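The sheet that does not stay on the bed
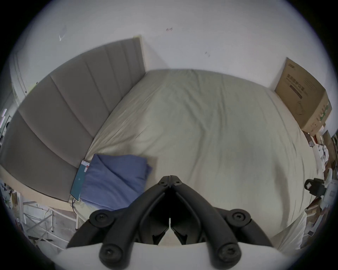 The new sheet on the big bed. Still some creases near the headboard.

In September I moved the furniture of the bedroom, and since then I have been thinking about bed sheets much more than a normal person should. I write this post because two friends asked me how I make the bed now, and it is easier to write it one time than to explain it on the phone to each of them.

The bed is wide and it has a tall gray headboard with long padded panels. I chose it because I like to read at night, and with the old bed I had my back against the cold wall. For reading it is wonderful. For changing the sheets it is a small punishment. The panels are soft, so when you push the sheet down behind the mattress your hand goes between two soft things and you don't feel where the end is. Then the fabric comes up again, and it collects in folds on the headboard side. I have tried to smooth it many times and it always keeps a few.

The sheet is a new one, from a shop called Nellberg. The color was called "sage sand" on the label. My cousin Loukia says it is green and I say it is beige, and we have stopped discussing it. I paid more than I wanted, but the old sheets had become so thin in the middle that my toe went through one of them in the night.

My way of making the bed has changed because of this headboard. Before, I started at the feet. Now I do it like this, and it takes me 5 minutes when I am not in a hurry:

First I pull the mattress a little away from the headboard, only as much as the width of my hand. I put on the two corners at the head, and I pull them down well under the mattress, more than looks necessary. Then I push the mattress back with my knee. After this I go to the feet and do the other two corners. If one of them jumps off, I don't fight with it, I take off the one across from it and begin again with both. At the end I pass my flat hand over the sheet from the headboard side to the outside, in long movements. Some diagonal lines always remain. My mother would have ironed the sheet before putting it on, and she would have had no lines at all. I don't iron sheets, life is short and my iron is heavy.

About washing: the first time I washed it at 90 degrees, like my grandmother did with everything white. This was a mistake, the sheet is not white and it is not my grandmother's cotton. It became a little smaller, and I think this is one reason for the fight with the corners. Now I wash it at a lower temperature and I shake it strongly before I hang it. Ifigeneia, who lives on the floor below, taught me to hang a fitted sheet by two corners put one inside the other. It dries with fewer creases like that.

The next job in this room is the wall. It is white, and I painted it myself two years ago, which was too early, before I had moved heavy things along it. Now there is a gray scuff, one reddish-brown mark and a couple of tiny dark points. From the door you don't notice them, but when I lie in bed I see each one of them. I tried a damp cloth with a little dish soap on the gray one, and it became lighter but it did not go away. Lefteris says I should use the white sponge, but with a very soft hand, or the paint becomes shiny in that place. If this doesn't work I will open the paint again. I have a can of Antoniadis matte white in the storage room, and I hope it is not dry.

And there is the big cardboard box at the corner of the bed. I know. I kept it because a strong box of this size is hard to find when you need one, and I want to put the winter blankets in it. But first I must decide where a box with blankets will live, and under the bed it does not fit, I measured. For the moment it stands against the wall and I walk past it every morning.

If somebody has a good method for a headboard with soft panels, please write it in the comments. Grigoris already told me to use the elastic straps with clips that go under the mattress. I bought a set, and I will try them the next time I change the sheet.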